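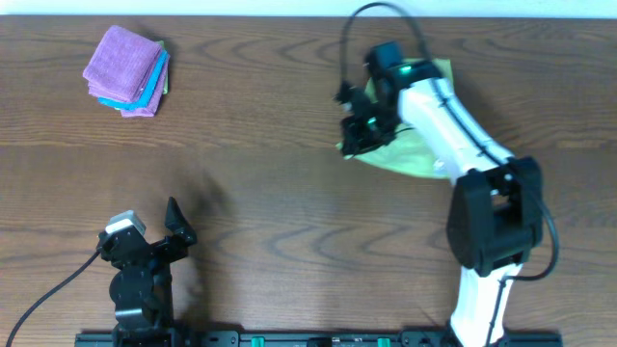 工单主题:Telby 恒温混水阀出水忽冷忽热,更换阀芯后仍有波动
状态:已关闭
提交日期:2024年4月24日

厨房水槽下面装的是 Telby 恒温混水阀,供厨房龙头和隔壁洗手间的面盆两处用水。热水来自 Plaris 燃气热水器,装在北阳台,到厨房的管路走吊顶。故障表现是:热水开到中等流量,前面一段正常,随后突然变凉,过一阵又变烫,循环往复。流量开到最大时不明显,流量小的时候最严重。拆阀之前要先把柜子里的积水擦掉,再在阀体下面垫东西,我用的是超细纤维毛巾,就是叠在木桌左上角最上面的紫粉色那条,下面青色那块布留着擦接头。垫厚一点,拆下来的滤网和小垫圈不会滚到柜子深处去。

已经试过的办法:
一、把热水器设定温度调高,波动还在,只是烫的时候更烫。
二、把热水器设定温度调低,凉的时间变长。
三、关闭洗手间面盆的角阀,只留厨房用水,没有变化。
四、清洗龙头起泡器,出水变大一点,波动略有减轻。

请问是混水阀的问题还是热水器的问题,需要买什么配件。

回复一(技术支持)

先分清是哪一段在波动。请把混水阀旁通掉:关闭冷热两路角阀,用软管把热水角阀直接接到龙头的热水进口,冷水口用堵头堵上,然后开热水观察。操作时出水可能很烫,先把热水器设定调低。如果直通时温度稳定,问题在混水阀;如果直通时也波动,问题在热水器或者热水管路。

另外请提供以下信息:混水阀的安装方向,进水口有没有滤网和单向阀,冷水管路上有没有减压阀,热水器显示屏有没有报代码。

回复二(提交人)

按说明做了直通,结果如下。
直通,流量最大:温度稳定。
直通,流量中等:温度稳定。
直通,流量很小:热水器熄火,出凉水,加大流量后重新点火。

混水阀立装,热水在左,冷水在右,和阀体上的标记一致。两个进水口都有滤网和单向阀。入户有一只 Bunda 减压阀,装修时装的,之后没动过。热水器没有报代码。

回复三(技术支持)

直通时小流量熄火,说明流量低于热水器的启动流量,这一点属于正常现象。但中等流量直通稳定、经过混水阀就波动,说明混水阀限制了热水一侧的流量。常见原因有滤网堵塞、单向阀卡住、阀芯结垢。请先清滤网,步骤如下。

1. 关闭冷热角阀,打开龙头泄压。
2. 松开混水阀进水侧的活接,注意平垫的正反面。
3. 用尖嘴钳夹出滤网,用清水反冲,不要用钢丝刷。
4. 用手指按单向阀的阀瓣,应当能按下去,松手后能弹回来。
5. 装回,先开冷水角阀,再开热水角阀,检查接头有没有渗漏。

回复四(提交人)

热水侧滤网里有很多白色碎渣和几粒沙子,冷水侧比较干净。两只单向阀都能按动,热水侧的回弹慢一些。清洗后装回,中等流量下波动的次数变少了,没有完全消失。小流量还是老样子。

白渣泡在白醋里会冒泡,应该是水垢。

回复五(技术支持)

判断是结垢。请拆阀芯浸泡除垢。浸泡用食品级柠檬酸,500 毫升温水加 13 克,泡到不再冒泡为止,取出后用清水冲净。阀芯里的橡胶圈先取下来,不要一起泡。温包不要撬,也不要用开水烫。装回之前在橡胶圈上涂一薄层硅脂,凡士林会让橡胶圈发胀,不能代替。

如果浸泡以后调温手柄仍然发涩,就换阀芯,换完必须重新校准手柄刻度。

回复六(提交人)

浸泡后手柄还是发涩,转到一半有卡顿,于是买了新阀芯。货是从 Ismail 五金店订的,Telby 原装件,连运费 397 元。换阀芯的时候发现阀体内壁也有一圈水垢,用塑料刮片刮掉了。

换完之后,中等流量下前几分钟稳定,随后仍然有波动,幅度比以前小得多。手柄没有卡顿。校准也做了,刻度和温度计读数对得上。

这样看来阀芯不是唯一的原因,请问下一步查什么。

回复七(技术支持)

请查冷热水压差。恒温阀要求两侧压力接近,冷水压力明显高于热水时,阀芯会把冷水口关到很小的位置,稍有扰动就会来回调节。请找一只压力表,接在冷水角阀上读静压和动压,再接到热水角阀上读一遍。读动压时把龙头开到中等流量。

回复八(提交人)

借了一只压力表。冷水静压 6 公斤,比预想的高。热水侧静压和冷水侧一样,打开水之后热水侧掉得很多,冷水侧基本不掉。入户的 Bunda 减压阀调节螺丝拧到底也没有反应,表针不动。

回复九(技术支持)

减压阀已经失效,多半也是滤网和膜片的问题。静压偏高加上热水器本身的阻力,造成用水时两侧压差过大。建议更换减压阀,出口静压调到 3 公斤左右,调完以后等夜里用水少的时候再看一次表,静压不应该往上爬。如果往上爬,说明新阀关不严,需要退换。

回复十(提交人)

减压阀换了,静压调到 3 公斤,夜里复查没有上升。换完之后重新校准了一遍混水阀手柄。

测试结果:
厨房龙头,中等流量,连续放水:稳定。
厨房龙头,最大流量:稳定。
厨房和面盆同时开:开第二个的瞬间略有变化,很快恢复。
小流量:热水器仍会熄火。

小流量熄火的问题不影响使用,洗碗时把水开大一点就行。马桶补水时以前会有一声闷响,现在也没有了。

回复十一(技术支持)

小流量熄火由热水器的启动流量决定,混水阀解决不了。可以把热水器设定温度调低几度,这样混水时热水占的比例变大,不容易低于启动流量。

维护方面,您那里水质偏硬,两只滤网建议七月再拆开看一次,根据积渣多少定以后的间隔。热水侧单向阀回弹慢,这次可以不换,下次清滤网时如果按下去弹不回来,就两只一起换,型号和阀芯包装上印的系列要一致。

回复十二(提交人)

设定温度已调低,水开到中等偏小也能保持点火。旧阀芯清干净留着备用。活接的平垫有一片压扁了,换了新的,放了一夜接头没有渗水。可以关闭工单。

处理结论:入户减压阀失效导致冷热压差过大,同时热水侧滤网和阀芯结垢。更换减压阀和阀芯,清洗滤网,重新校准。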